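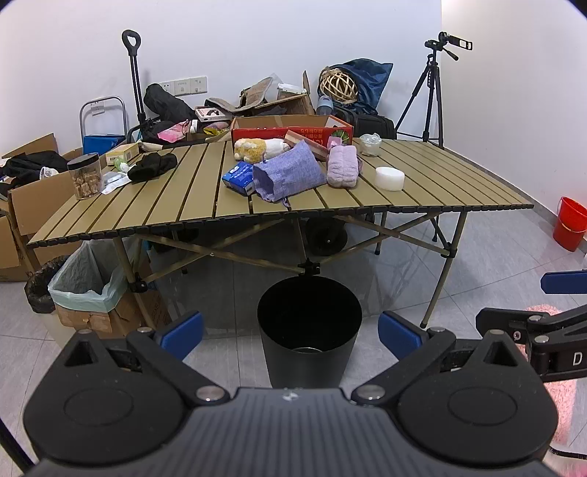

Thursday, started just after lunch

Sat down with Miyuki to get the equipment list into some kind of shape before it goes to Kohei Sakamoto for a yes or no. I've been putting this off since the end of April, and the list has grown in the meantime, as lists do. What follows is mostly me thinking out loud, so Jeferson, if you're reading this for the numbers, they're in the middle and you have my blessing to skip down!

Where we stand: two grippers in steady use, and both get passed from hand to hand all day long. When one of them is down for a pad change or a loose screw, whoever was on it goes off to do labeling, and by the time it's back they've usually settled into that and don't want to stop (I don't blame them, I'm exactly the same). So the first question was whether to buy a third complete gripper or put the money into spares. I came in wanting the third gripper. Miyuki talked me most of the way around, and she did it very kindly, with tea.

Her case is that nearly everything that has stopped us this spring was small. Pads, screws, cables, one battery. She'd been keeping a tally on the back page of her own book, bless her, and pads were well ahead of everything else. We do a lot of soft things on the slatted table — plush toys, towels, hair bands, bags with strings — and then somebody switches to boxes and jars and the pads get a completely different sort of wear. She wants a proper stock of them in a labeled drawer, and a rule that you write it down when you take the last pair.

Prices as we have them today. Ovley quotes $5 a pad if we take 90 of them, which makes a bit over one month's tripod-and-lighting money and should see us well into the winter. Trendale has a second tripod at $129 with the quick plate included. I like the Trendale one because the plate matches what we've got, and I have spent enough of my life hunting for the other plate. The third gripper from Tenano would be up to $400 for the body alone, with the camera mount on top of that, and they still haven't told us what the mount costs. I wrote to them again this morning. Itsuki says to telephone, they're much better on the telephone, so I'll try that tomorrow before ten.

We went back out to the table after that to look at what the work asks of the tools, which I'd recommend to anybody writing a budget. You think very differently standing there than you do in front of a spreadsheet. 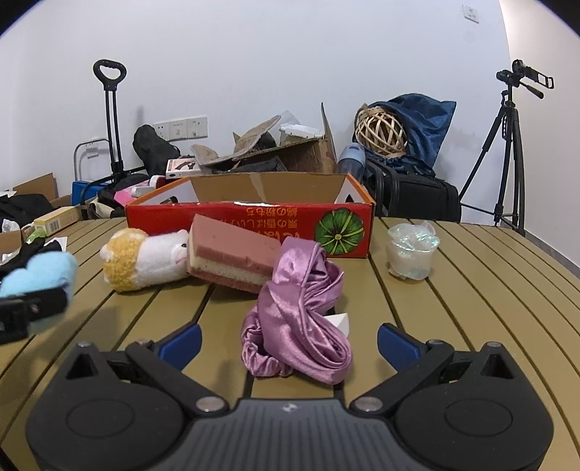 Satin on the slats, sponge cake and the yellow-headed plush behind. Blue pads.

Satin is the one I worry about when it comes to ordering. If we buy 90 pads of one kind we're committed to that kind, and I'd like to know how a softer one does on slippery cloth before we sign for anything. Ovley will send a few samples in a different hardness if we ask nicely. Miyuki is asking nicely. The plan is to run the same handful of things with the present pads and then with the samples, same person holding the gripper both times, and write down drops and second tries. Mitsuko Uchida has offered her afternoon for it and she has the steadiest hands of any of us.

Also talked about, without much getting settled:

Shelving along the back wall. Jeferson would like it and so would I. It comes out of a different pot, though, and I don't want it holding up the pads.

A second folding table, so one can be laid out while the other is in use. Same slatted kind or a plain top? The grooves make thin things harder to pick up, and I'm fond of that, but a flat one would give us something to compare with. Ask Itsuki where the first one came from.

More small objects. Cheap, and everybody enjoys choosing them. I've put a little line in for it and will defend it.

So the order for Kohei, as of four o'clock: pads first (pending samples), tripod second, third gripper held over until Tenano answers about the mount. Miyuki is typing it up. I still have to find the old Trendale invoice for the account number, and I believe it's in the blue folder, or it was.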